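Household Economics, Handout 4
Unpaid work and how to put a price on it
Tutor: Macarena Saavedra
July 2026

Last session we left the Arancibia household with a national income of nothing. Two adults, one income between them, and a great deal of cooking, wiping and ironing that the accounts decline to notice. If they pay a neighbour to iron, output rises. If they marry the neighbour, it falls again. Textbooks find this funnier than the neighbour does.

Two ways to value the work

Replacement cost. Ask what you would pay someone to come in and do it. In our Skekstead exercise the household does 50 hours of unpaid work a month, and the going rate for a cleaner puts that at 480. Write the figure down, then distrust it. A cleaner is quicker than you are and doesn't stop to read old magazines.

Opportunity cost. Ask what the person could have earned in those hours instead. By this method a floor mopped by a surgeon is a very valuable floor. It is the same floor. 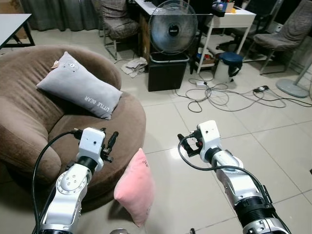
Most published estimates use the first method, partly on principle and partly for want of wage data on everyone who owns a mop. In your essays, say which one you are using before you give a number. Last year several people told me afterwards, in the corridor.

The trouble with diaries

Hours come from time diaries, filled in by people who are tired. Three things to watch:

Minding a child while cooking is one hour or two, depending on who designed the form.
People round up their own chores and round down their partner's.
Worrying about the boiler has no box.
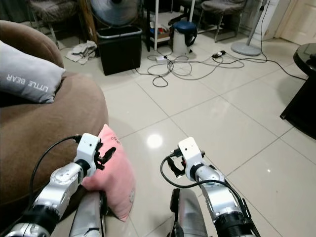 The Tirar survey in your reading pack had 300 households and allowed one main activity per slot, so most childcare vanished into "meals". Compare the Ganex version, which has a second column, and see how the totals shift. Table 2 has a misprint in the row for laundry. Ignore the minus sign.

For next time

Keep a diary for two days, one of them dull. Value it both ways and bring the workings. If your two answers match, check your arithmetic. Reading: pack, sections 3 and 5. Section 4 is mine and can wait.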